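December, 7:40 a.m. Erkargate shop, dye bench.

Madder bath, second try on the Trotstead wool. Skeins were mordanted with alum and left in the bucket overnight. Weighed them again after spinning out the water: 1,034 g. Too heavy for the small pot, so split into two lots.

Lot A went in at 8:15. Brought up slowly and held under 65 C. Last time I let it climb and got brown. Added chalk, one level spoon, because the tap water here is soft. The Gongate notes say two spoons but their wool was finer.

Lot B same recipe, no chalk, for comparison.

Color at 30 minutes: A is a warm brick, B more orange. Stirred both every 20 minutes. B felted a little where the tie was tight. Use figure-eight ties next time, looser.

Ran out of ground madder at 11. Opened the Tambunan bag, which is coarser and smells stronger. Soaked it in a stocking first. Need to order more before the January batch.

Lifted A at noon, left B to cool in the pot.
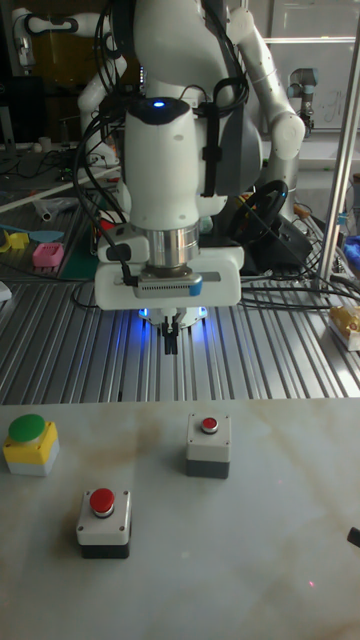
Zahira thinks the chalk matters less than the heat and wants a third lot at 55 C with none at all. Fine, but it needs its own pot. She also asked for the rinse water to be kept for a pale lot.

To do: clip samples of A and B for the window test, label the bags, scrub the big pot.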